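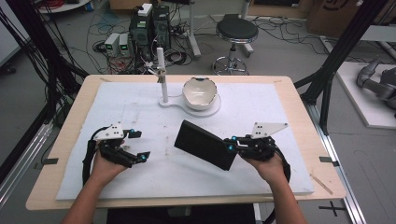 Getting smudges off a white foam board table cover?

posted by Gunnel Magnusson

Hi all, quick one before I go waste money. I have a big sheet of white foam board laying over my work table (light wood, I don't want it scratched up). It's been there since June and I love it, bright, cheap, things don't slide around much. But now it's got these faint smudges and little specks and it just looks dingy. Mostly in the middle where I set stuff down and pick it up again all day.

Tried so far: dry paper towel (nothing), damp paper towel (moved it around, maybe made it worse??), my kid's pencil eraser (left pink. ugh).

What I want to know
- is there anything that really cleans foam board or is it a throw it out kind of thing
- can I just flip it
- would some kind of cover on top help or does that get slippery

I have a ceramic bowl that lives at the back of the table and a thin rod stand with a clip, and a flat black tablet sort of thing I move on and off constantly. I think the black thing is some of the problem but not sure. Also the bowl has a wavy edge with a dark band and I was wondering if that's rubbing off, but the smudges aren't really back there so probly not.

Don't want to use anything that smells. Small room, concrete floor, no window that opens. Thanks!!

Rodrigo Salcedo

Is it paper faced or the plastic kind? Makes all the difference. Scratch a corner with your nail. If you can raise fuzz it's paper.

Paper faced: no water. None. The damp towel is why it got worse, the dirt goes into the paper and then it bubbles later. Use a white vinyl eraser, NOT pink, or one of those kneaded ones from the art store. Work from the outside of the smudge to the middle, light pressure, brush the crumbs off with a soft brush, don't wipe with your hand (skin oil, which is half your smudges already I bet). Bare arms resting on a white board all day will gray it up all by themselves.

Specks, get them with the corner of the eraser. If they're dents with dirt down in them, forget it. You won't get those out and you'll tear the face trying. I've wrecked 2 boards finding that out.

Plastic faced: much easier. Drop of dish soap in a cup of warm water, wrung out cloth, dry it right away. Melamine sponge works too but go easy, it dulls the finish and then dirt sticks faster the next time.

Flip it, sure. Check the underside first, if the table has any grit on it the back may be just as bad. And wipe the table before you lay it back down. Keep the tape off the edges if you can, peels the face when you lift it.

For the black tablet thing, wipe the bottom with a barely damp cloth and let it dry, then rub it on a piece of plain white printer paper. Gray streak on the paper = there's your problem. If it's got old rubber feet they go gummy and leave marks everywhere. Little felt dots fix that. Do the same paper test with the bowl, unglazed bottoms can leave marks too. Rub it on the foot, not the rim.

Cover: I use a clear desk mat from Pikitz, up to 25 inches deep so measure yours first. It is a bit slippery, yes. Matte one is better than the glossy. Also the glossy one throws glare back at you under a strong light, drove me nuts.

foldingchair_dee

just replace it. foam board is cheap. buy a pack, swap it when its gross. i do mine every couple months and dont think about it

Wan

Agree w/ Rodrigo on the eraser. One thing to add, test a corner first, even with soap. I had a plastic faced board from Multon and the top coat went cloudy in maybe 30 seconds with regular spray cleaner. Plain soap was fine on the same board so go figure.

Don't do rubbing alcohol on paper faced btw, somebody always says it. It can spread ink type stains and you said no smells anyway.

What I do now is lay a smaller scrap of board on top just in the middle where the work happens. Couple bits of low tack tape under the corners. Middle gets ugly, toss the scrap, big board stays ok. Not slippery like a mat. Cut it with a new blade or the edge goes crumbly and THAT makes specks.

Gunnel Magnusson

Fuzz, so paper. Did the printer paper test on the black thing and yep, gray streak. Bowl was clean. Ordering felt dots and a white eraser, will try the scrap idea in the meantime since I have offcuts in the closet. Thank you both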